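Home Products Services About us Contact

Search this site
Enter keyword Go

About Esmont Brackets

Esmont makes and refurbishes metal mounting plates, channel brackets and hanging hardware for workshops, shopfitters and maintenance departments. The company was set up by Baltasar Arrieta in a single unit at Zeddale and now has 16 employees on two sites. Pressing, folding and drilling are carried out at Zeddale. Finishing, assembly and repair are at Ekdale.

What we make

Standard plates are supplied in six sizes, with or without a raised centre channel. Channels are folded, not welded, unless the drawing calls for a weld. Corners can be left square or chamfered. Plates are drilled for screw fixing at the corners and the hole pattern can be altered to match an existing installation. Loops, hooks and rings are fitted to order.

Minimum order for non-standard patterns is 30 pieces. Single replacements are accepted where the customer can send the old part or a dimensioned sketch.

Refurbishment

Used plates are accepted at Ekdale on working days. Each one is checked for flatness, cracking at the folds and wear in the screw holes. Scuffs on the flat face are not treated as a fault and are left alone unless refinishing has been ordered.

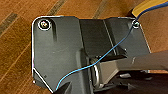
Loops are checked separately from the plate. A loop that has opened or worn thin is replaced and the old one is scrapped. Screws are not reused. Customers who need the original heads matched should say so when booking, as stock of older patterns is limited.

The Klinhom range, introduced in March, uses the same hole pattern as our earlier plates and can be fitted to existing fixings without redrilling. Drawings are available on request from the Zeddale office.

Orders and drawings

Please quote the part number or enclose a sketch showing plate width, channel depth and hole centres in millimetres.

Related pages
Klinhom plates: size chart
How to measure hole centres
Sending parts to Ekdale
Finishes and lead times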